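Small Retail Operations, Unit 4: Buying and Consignment for the Independent Shop

Handout prepared by Yiran Fan. Read before the July workshop and bring a calculator.

4.1 Two ways to stock a shelf

A shop gets goods from small makers under one of two arrangements. In wholesale, the shop buys the goods outright, usually at half the shelf price, and carries the risk of unsold stock. In consignment, the maker still owns the goods until a customer pays. The shop keeps a share of each sale and returns what is left at the end of the term.

Keystone pricing means doubling the wholesale cost. A scarf bought at $18 is priced at $36. The gross margin is 50 percent. The markup is 100 percent. Students mix these up every term. Margin is figured on the selling price, markup on the cost.

4.2 Opening orders

Most makers set a minimum opening order. Assume a minimum of $500 in the problems below unless told otherwise. At a unit cost of $18, the smallest order that meets the minimum is 28 units, or $504.

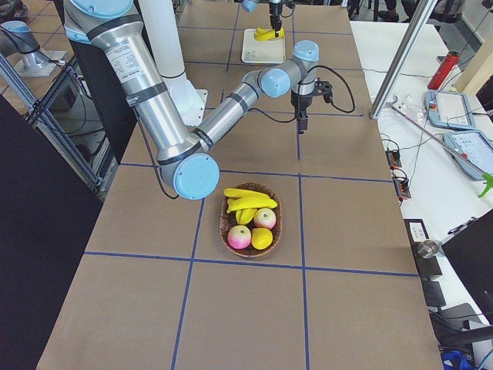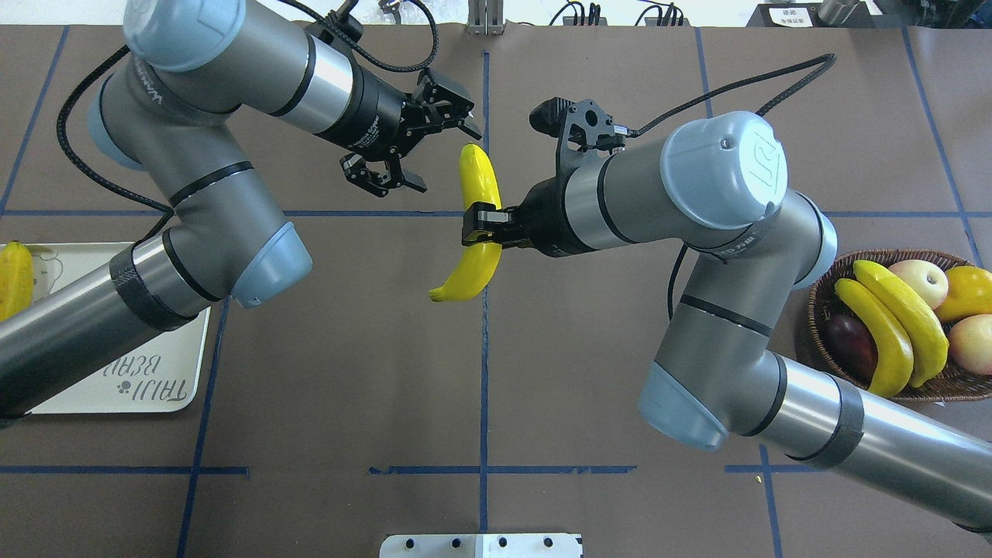 Check the reorder minimum separately. It is often lower than the opening minimum and may not appear on the same line sheet.

4.3 Sell-through

Sell-through rate = units sold ÷ units received, for a stated period. A rate given with no period can't be compared with anything. If a shop receives 100 candles and sells 18 in the first four weeks, the four-week sell-through is 18 percent.

Case: Hornemari, a gift and clothing boutique, took two lines in the same month. Tulow (knitwear) was bought wholesale. Wemis (ceramics) came in on consignment, with 60 percent of each sale going to the maker. Tulow sold more slowly but returned more per unit. Wemis tied up no cash but took the front table for the full term. Work out the return per foot of shelf for both, using the data sheet.

4.4 Terms to put in writing

Who pays shipping both ways. Who bears loss from theft or breakage. Whether the shop may mark down without asking. Date of payment to the maker. Whether the maker may sell to another shop in the same town. The Ó Briain agreement in the reader covers all of these except markdowns; see Akash Prajapati's margin notes on clause 4.

Problems 1 to 4 are due at the start of the workshop. Show the formula used.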